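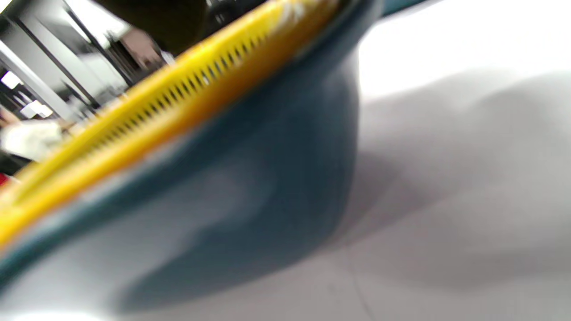

**Basket and bowl set passes the halfway mark**

The Tirness table has now logged 1087 usable examples of the basket and bowl work, up from 40 at the end of May. Arif Sarkar's group checked the last batch on 26th August and passed it on to the Cattaneo team, who are training the first model on it.

The task is plain kitchen sorting. Yellow baskets and teal bowls are laid out on a white table in mixed order, and the person picks them up, turns them over if needed, and puts them together by size. A single example covers one full pass. The baskets and bowls go back to a new starting layout before the next one begins.

Examples come in two kinds. Some are recorded with the hand-held gripper, which carries its own camera and gives a close view of whatever is being handled. Others are recorded from head height, with controllers strapped to the backs of the gloves so that hand position is saved along with the video. 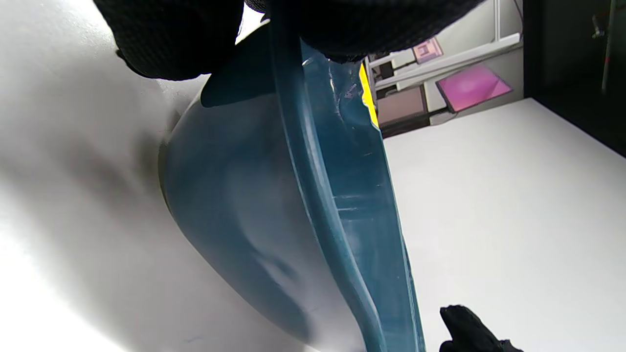
*A gloved hand holding a piece of the teal plastic, seen from the gripper camera.*

Close views are the harder ones to check. When the camera moves fast the rims smear, and a reviewer has to decide whether the grasp can still be followed. Arif's rule is to keep a blurred stretch if the same object can be picked out before and after it. Anything that fails goes into a separate folder at Willov and is left out of the count.

The head view has given less trouble. Most rejected passes there came from a basket being lifted before the recording had started. 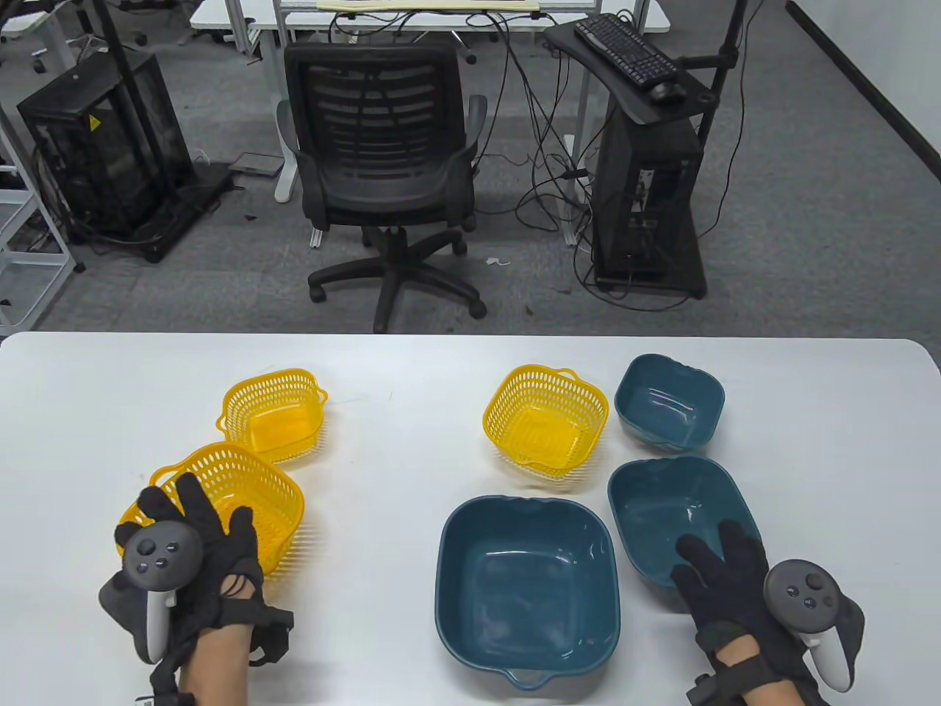 *Three baskets and three bowls on the table, with a controller on each glove.*

The first 1000 examples will be used for training and the rest held back for testing. Cattaneo has asked for another 40 that start with a basket already tilted, as the early layouts had nearly all of them flat. Those will be recorded next.

Anyone at Atard who wants to take a turn at the table should write to Arif. Gloves are provided, and new people do a short practice run before their passes are counted.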